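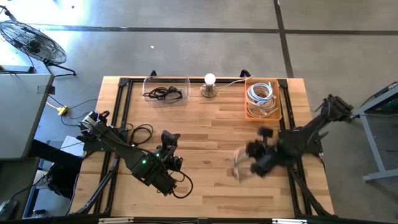
Festura asked, after reading our March report, whether the gain we showed for the two-arm policy would hold up once the table stopped being bare, and whether we could separate the effect of the training method from the effect of simply having more demonstrations. Most of the work in this period went into those two questions.

Progress report 3, Tveit two-arm manipulation project
Prepared for Festura by Lusteck
April 17, 2023

Work done

We recorded 299 new demonstrations with objects left standing along the far edge of the table. Up to March, all training data came from a cleared table. The new set uses a lamp with a bin on either side of it, and there are cables in both bins. The arms are not asked to touch any of these. They are there to change what the policy has to look past and to take away some of the room it used to swing through.

To keep the comparison fair, we trained two policies on the same number of demonstrations. The first uses plain imitation of the recorded motion. The second uses our method, where each arm also has to predict where the other gripper will be a short time ahead. Everything else was held the same, including the starting poses and the training schedule.

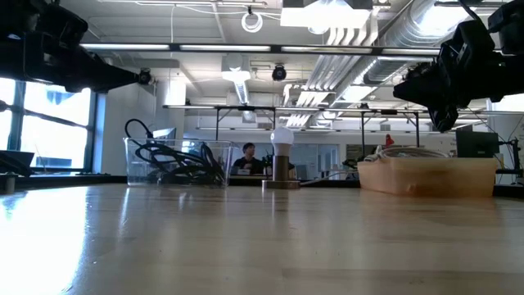
Each policy was given 98 test runs. A run counts as a success only if the object is handed from one arm to the other and set down inside the marked zone with no contact with anything along the far edge. Plain imitation finished 51 of its runs and our method finished 74. On the cleared table the two were closer together in March, so the gap has grown with clutter. We did not expect that and would like to repeat it before drawing much from it.

Most of the remaining failures come at the handover. The receiving arm closes early, the object tips, and the run is stopped. Clear plastic objects do worst. We think the wrist views do not give enough of an edge to work with, but we have not tested this yet.

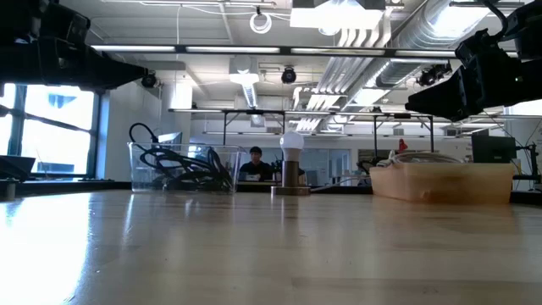 Problems and delays

A joint encoder on one arm drifted and had to be recalibrated. We threw out 30 demonstrations recorded before we caught it, and they are not part of the total given above. Daylight is also a factor. Runs in the morning and runs in the late afternoon gave different success rates with the same policy, and we now log the time of every run.

The second site at Ukport is behind schedule. The table frame is in place there but the arms have not been mounted.

Next period

Repeat the clutter comparison with the objects moved between runs.
Run the clear plastic objects as a separate test set.
Finish the Ukport setup and run the same policy there with no retraining.

Spending is within the approved budget. We are not asking for any change to the end date, though the Ukport results may have to move to the final report.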